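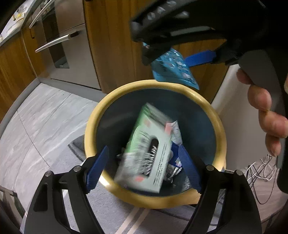

Austra Mockus wrote in to say I was wrong about the trash fee in Drurnemar, and that the town has charged by the bag for years, even if hardly anyone at the Stolto end pays it.

She's right. I looked up the rates. A roll of town bags is $32, and the recycling is free if you take it to the depot yourself. I had the two mixed up.

We've gone from two bags a week to one, mostly by flattening boxes and keeping food scraps out. The depot closes for the winter in November, so I'm saving the cardboard in the shed until I can borrow Octavio's truck.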